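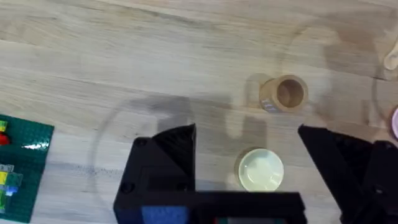 Brivwood Hardwax Oil, small tin
Reviewed by Leilani Whitlock, 4 June 2021

I have been putting off refinishing our kitchen table for longer than I care to admit, and it was my neighbor Mei who finally pressed a tin of Brivwood into my hands (bless her!) and told me to get on with it. I sanded over a long weekend, wiped everything down twice, and put on two thin coats with an old T-shirt, leaving 15 hours between them.

It goes on like a dream. The smell is mild, a bit like walnuts, and it was gone by the second evening. We've had it down 5 weeks now, with spaghetti, spilled juice and one very enthusiastic birthday party, and so far everything has wiped right off. My only grumble is the lid, which I had to pry up with a butter knife, and the instructions are printed so small I needed my husband's glasses. I've already ordered another tin for the hall bench.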